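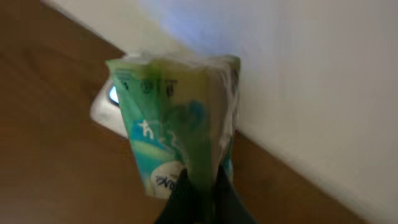
Green pouch, held by its narrow end.

October, evening

Second week with the arm on our side of the packing room. Got in at ten to six and it was already switched on, so the early technician from Ahonen must have been in before me. I made tea and read the overnight sheet. 865 picks since the start of the week, which is fewer than one of us would do in the same hours, but it was running while we were at home in bed.

Ditora have put it on small soft goods first. Tissues, sachets, snack packets, the pouches that go in the mixed boxes. These are the things that always slowed us down by hand, as they slide about and you can't stack them. I had assumed they would start it on cartons. The technician said cartons are easy and they wanted to know about the hard things now, before the money is spent at the Avley site as well.

My job this week is called line support on the rota. What it comes to is standing at the end of the table, putting items out, watching, and writing down what it drops or won't take. I do 5 items at a time, then clear them and put out another lot in a different arrangement. If it fails the same item twice I take it off and log it. By nine I had filled a page and a half and my feet hurt in a way they don't when I'm packing. When you pack you walk. Must find the other insoles.

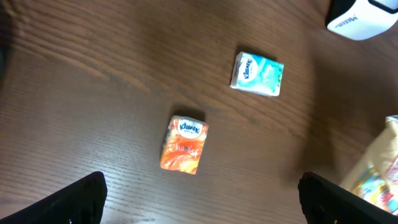
We had the talk at half past ten, all of us from the day shift, in the canteen with the shutters down. The manager read from a sheet. No jobs going before spring. After that the packing team will be smaller by 2, and they hope that will be people who want to leave anyway. Somebody asked what happens if people don't want to leave. She said she would come back to us on that. There will be training on the Skestier screens, the ones that show what the arm thinks it is looking at, with up to 18 places across both sites. It is open to anyone, but you have to apply in writing and it's four evenings, unpaid, though they'll cover the bus fare.

I have asked for the form. I'm not keen on the evenings. I thought about it on the walk home and I would sooner be the one reading the screen than the one being read out from a sheet.

The older women on the bagging side were quiet after that. One of them trained me when I came and she can tell by the feel of a bag if it's a packet short. I don't know where that goes on a form. At dinner she said she might go part time and mind her grandson, and then she talked about the price of coach tickets for the rest of the break.

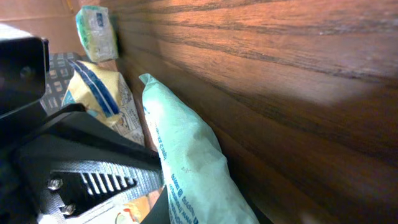 The afternoon went on tight spaces. In the real boxes things end up against the sides, and a person just gets a fingernail behind them without thinking about it. I never knew I did that until I had to write it down for someone. The technician asked me to do one slowly so he could see, and I felt daft. The gripper has no fingernail, only a grey pad with a fine pattern on it, and a pouch leaning on a wooden panel leaves it very little room to get a finger in alongside. The pale green one was like that, long and thin at the top, with other packets crowded in behind. I wrote "against panel" beside it and drew a small sketch, badly. He said the sketch was more use to him than the number codes, so I am to keep doing them.

He also asked what we do when a packet splits. I told him we put it in the blue tub and wipe down. He wrote that in his notebook and underlined it. I got the feeling it wasn't in the plan. Whoever is on line support will have to do the wiping, I suppose, and stop the arm first, and at present only he is allowed to restart it. That wants sorting out before they run it with no technician on site. I put it on the back of my log sheet and I'll say it again tomorrow in case the back doesn't get read.

One good thing, my wrists. Normally by this point in the week I'm wearing the support on the right one to sleep. It's still in the drawer. Eyes are tired instead. Asked about a stool and was told there is one on order, height adjustable, same as they have at Avley.

Home by three. Slept an hour, which I shouldn't have. Did the potatoes, rang the dentist, rang my brother back. He asked if the robot was any good and I said it was slow and didn't take breaks. He said they said the same about him at the garage.

To do: form from the office, proof of address for the form, insoles, milk. Ask if the four evenings count towards the holiday allowance. Alarm for five.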